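[collect-list] Snack sorting: bag handling, two-hand takes, and what to redo

From: Noemi Alcantara
To: collect-list
Date: 12 January 2025
Subject: Re: [collect-list] Snack sorting: bag handling, two-hand takes, and what to redo

Fitzgerald Kincaid wrote:

> I went through the first batch of the snack task on Friday and have a few
> questions before we start the Drotell upload.
>
> 1. Do we want the operators to pick from the bin in a fixed order? Right now
> some people clear the front first and some go straight for the back.
>
> 2. Soft bags. In 28 of the takes the finger pads close on the loose top of
> the bag and the bag slips out on the way over. Keep them or drop them?
>
> 3. Are takes with both grippers holding something at once part of this task,
> or do they belong in a separate one? The Heltby loader is fine with either,
> but I need to know which folder to point it at.
>
> 4. The written instructions still say "place items in the box" and nothing
> else. Can someone tell me if that is enough?
>
> Fitzgerald

Hi Fitzgerald, hi all,

Thanks for going through these. Answers below, under separate headings so people can reply to one part without quoting the rest.

Pick order

No fixed order. We tried that in October with the kitchen items and the model learned the order better than it learned the grasps. When we swapped two of the items it kept reaching for the place where the missing one used to be. I would like the operators to choose for themselves, and to mix the pile up between takes. If you see one person doing the same order eight times in a row, send me the name and I will talk to them.

The one thing I do ask is that they not tidy the bin. Wrappers lying across each other or standing up against the wall are fine, and I want more of those.

Two stills in case anyone on the list has not looked at this task yet. In the first the gripper is going in toward a bag of small biscuits, and in the second both grippers have a package, with the open box on the right.

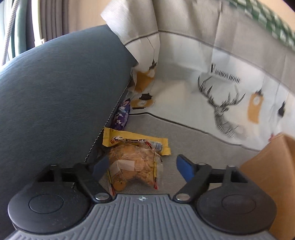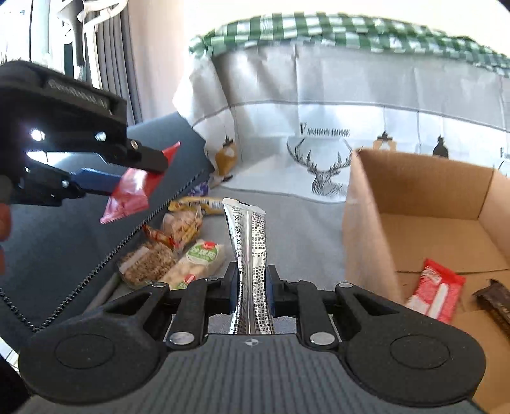 Soft bags

Keep the 28, but tag them. A slip is useful to us as long as the label says it was a slip. What hurts is a failed take marked as a good one. Please use "slip" in the outcome field and leave the notes field for anything unusual. If the operator picked the bag up again and finished, tag it "slip, recovered" and keep the whole take in one piece. Do not cut out the middle.

For new takes, ask people to open the fingers wider and go down further before closing, so that the pads get some of the contents and not only the plastic. It takes a little longer. We have no speed target on this task, whatever the old Nillgate sheet says.

Two-hand takes

They belong in this task. Same folder. The training script reads both grippers anyway and fills in the idle one when only one is moving. I would rather have the model see one-hand and two-hand picks side by side than train on them separately and try to join them later.

There is one problem to watch for. When both hands work close together, one gripper can block the other one's view of the item. A short block is all right. If the item is hidden for most of the approach, mark the take for review and I will look at it myself.

Written instructions

No, one line is not enough. Ardeleanu asked for several wordings per take, and I agree with them. Please replace the single line with a short set that people can choose from:

"Put the snacks in the cardboard box."
"Move everything from the bin to the box."
"Take the yellow one first, then the rest."

The third kind only counts if the operator did it that way, so it has to be picked before the take starts and not after.

Where we stand

We have 894 takes in total, and 166 of those are still waiting for a second check. I would like the second check finished before anything goes up to Drotell, because deleting on their side is slow and we had to write to them twice last time. If you can take half of the 166, I will do the other half. Start from the top of the list and I will start from the bottom.

Also, please wipe the grippers at the start of each session. Dust shows up on the black plastic.

The next session uses the same bin and box with different snacks. If anybody has a type of package they think we are missing, reply to the list and I will add it to the shopping.

Noemi

_______________________________________________
collect-list mailing list
To change your settings or leave the list, use the link in your welcome message.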